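Womuden Cultural Associations Forum
Topic: Exhibition of community newspapers, Jarnthorpe

registrar_jt
Posted 08/02/2003
The Jarnthorpe Heritage Society will open its exhibition of emigrant community newspapers in October. Member associations are invited to lend bound volumes or single issues. Each association may submit up to 5 titles. Loan forms should reach the Society 2 weeks before the opening.

hiebert_library
The Hiebert Reading Room is prepared to lend its run of the Gallberg Messenger, which covers 11 years. We ask that the volumes remain closed under glass. The paper of the early issues is weak and will not bear handling.

womuden_branch
Our branch respectfully disagrees with the request above. A closed newspaper tells the visitor very little. The Messenger printed its school reports and letters on the inside pages, and those are the pages that kept the language in use among families abroad.

hiebert_library
The point is understood. Our rules on loans were adopted after damage to over 7 volumes, and they are not open to change for a single event. We could supply copies of the inside pages for display beside the originals.

registrar_jt
Copies would be acceptable to the Society — provided that they are marked as such. The lecture on the history of the Gallberg press will go forward in either case.

gallberg_desk

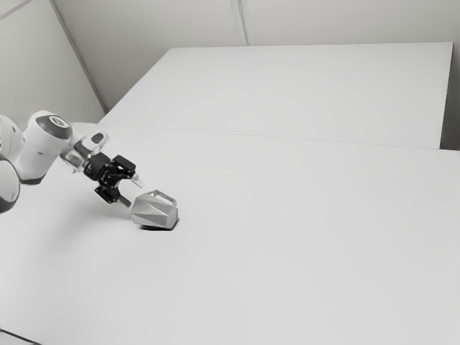
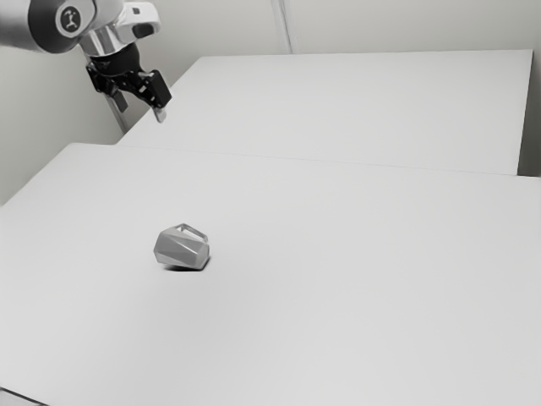
With regard to the captions, our association asks that they be given in both languages, with the home language first. The draft we received has English only. We would also ask that the cases be kept as plain as the pale tabletop with the gray vessel on it, with no flags or ribbons, so that attention stays on the print.

womuden_branch
We support two languages but not the order proposed. Most visitors in Jarnthorpe will read English first.

registrar_jt
Both views will be placed before the Society. Please send corrections to the draft captions in writing.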